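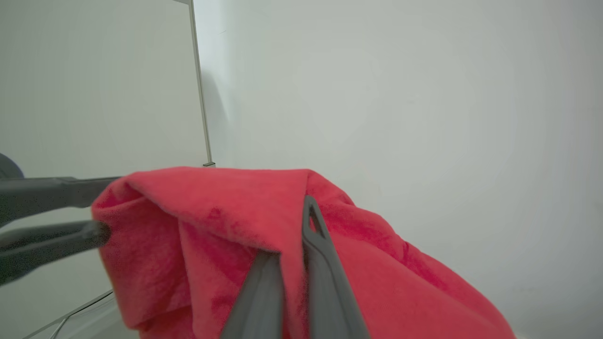
Both grippers at work on a piece of red fleece during training at Jutden.

If you have ever tried to teach a child to pick up after themselves, you may have some sympathy for the people at Jutden, who have spent much of the summer teaching a two-armed robot to tidy a room. The small firm opened its doors to neighbours on 7th August, and a good crowd squeezed in to see how it is done (with tea and some very good shortbread, I should add, laid on in the corridor).

The idea is easier to follow than you might think. Someone works the arms by remote control, a handle in each hand, and takes the robot through a job such as picking a shirt off the sofa or putting washing into a basket. Every movement of the arms is recorded along with what the cameras see, and the whole lot is later used to train the software, which then has a go by itself. The people in the room call each run a "showing", and they need an awful lot of them. The target for this first set of chores is 2,000, and the team hopes to reach it by the end of September.

Solveig Åberg, who runs the sessions, told visitors that clothes are far harder than anything with a firm shape. A mug is the same mug each time you reach for it, she said, but a jumper dropped twice never lands the same way, and so the person at the handles has to look at it afresh and decide where to take hold. She likes her operators to go slowly and to leave their mistakes in. If a sleeve slips out of the fingers and has to be picked up again, that is worth keeping, as the robot will need to know what to do when the same thing happens to it. 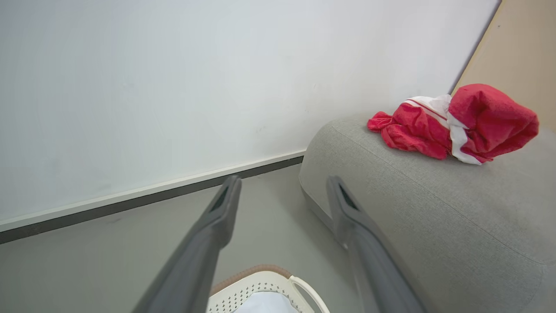
Hammad Ansari wondered whether all that patience would be lost the moment the robot was taken somewhere new, with a different sofa and a different basket. He had come along expecting to be impressed, he said, and he was, but his own front room never looks the same two days running and he would want to see it manage there before he cleared a space for it.

It was a fair point, and Solveig took it well. The team moves things about between runs for just that reason, she explained, and swaps the clothes over too, so that the software doesn't simply learn one room by heart. Once the first set is finished, the plan is to record a further 300 showings at Kandpal, the sheltered flats across the road, where several residents have already offered their living rooms – and, one gathers, their opinions.

Visitors were also invited to take a turn at the handles. It is an odd feeling at first. Your own hands want to do everything at once, while the arms follow along at their own steady pace, and judging how far away the cloth is takes more care than you would expect. My own turn lasted 2 minutes and I would not like to say how much of it was useful to anyone, but I did come away with great respect for the operators, who work in spells of 30 minutes before handing over to a colleague.
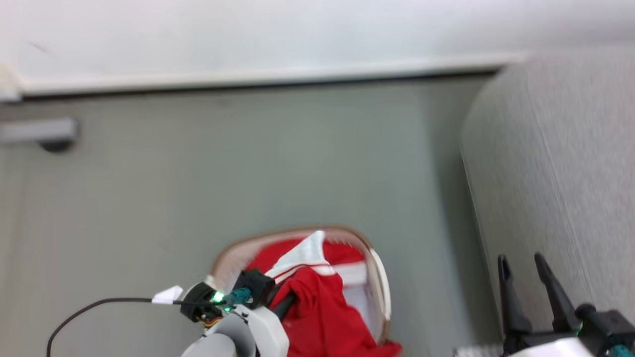 Those spells are kept short on purpose, as tired people start to rush and the robot would pick up the rushing along with everything else. Between turns the operators write a line or two on how each run went, and anything muddled is watched again by a second person before it is passed for training.

Jutden would like to hear from anyone who fancies learning the handles this autumn. No experience is needed, though Solveig did mention that people who knit tend to do rather well. There will be another open afternoon in September, and names can be left at the front desk.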